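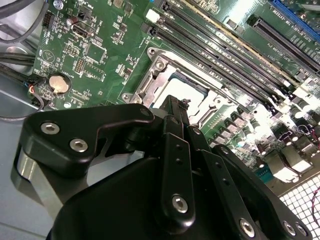

*Green motherboard in its light gray case*

# Droltthorpe Repair Club – October meeting

**Present:** Ronja Strömberg (chair), Refugio Ocampo, Wilson Yupanqui, Signe Sæther (minutes)
**Apologies:** Julián Villanueva
**Start:** 6:40 p.m., upstairs at the library

## 1. Last month's minutes

Approved with one fix. The sewing machine that came in with the bent needle plate was Refugio's job, not Wilson's, and Refugio would like the credit!

## 2. The fall repair day

What a day. We had 80 people through the door, our best turnout yet, and the line was still out to the bike rack at lunchtime. Ronja thanked everyone who stayed late to sweep up.

Lamps and toasters made up most of the pile again. Wilson had a wonderful time with an old reel-to-reel tape player and would happily take more of those. We sent 9 items home unrepaired, mostly for missing parts, and Refugio has the list and will call the owners as parts turn up.

Things to do better:

- The sign-in table was too close to the door and people bunched up. Move it next to the coat rack.
- We ran out of fuses before two o'clock.
- The kids' corner (taking apart dead radios) was packed the whole time. Signe wants two tables for it next time and everybody agreed.
- Somebody went home with the good wire strippers. Please check your bags.

## 3. Money

The donation jar did very well. After paying for coffee, fuses and solder we can finally buy the second soldering station. Wilson has looked at a few and will order one this week. Refugio asked if we could also stretch to a proper magnifier lamp – yes, if it comes in under $80.

## 4. Computer evening

Julián sent a note about his idea for an evening on keeping older desktop computers going: cleaning out dust, swapping a drive, adding memory, and picking a lighter operating system. He would keep it to 20 places so everyone gets help at the bench. Everyone loved this. Ronja said her neighbors ask her about slow computers every time she takes the trash out.

Some talk about whether people should bring their own machines. Decided yes, but they have to back up their files first, and we'll put that on the sign-up sheet in big letters. Wilson will bring grounding straps and the small screwdriver sets. Signe will ask the library about more power strips, as the ones in the back room are in a sad state.

## 5. Visit to Harnirdale

The Harnirdale group has invited us over to see their tool library. They have 26 power tools on loan and a really clever tag system that Refugio has been raving about since spring. Carpool from the library parking lot, leaving at 9 a.m. Ronja will send possible dates. There's room for family members who want to come along.

## 6. Other business

- Signe is still looking for the key to the tall cabinet.
- Refugio offered to run a short session on darning socks and sweaters. Yes please!
- New posters: Wilson's nephew has drawn a very cheerful toaster. We'll use it.

## To do

| Who | What |
|---|---|
| Wilson | Order soldering station, restock fuses |
| Refugio | Call owners about parts, price the magnifier lamp |
| Signe | Ask about power strips, find the cabinet key |
| Ronja | Harnirdale dates, reply to Julián |

Finished at 8:15 p.m. Ronja is bringing cake next time.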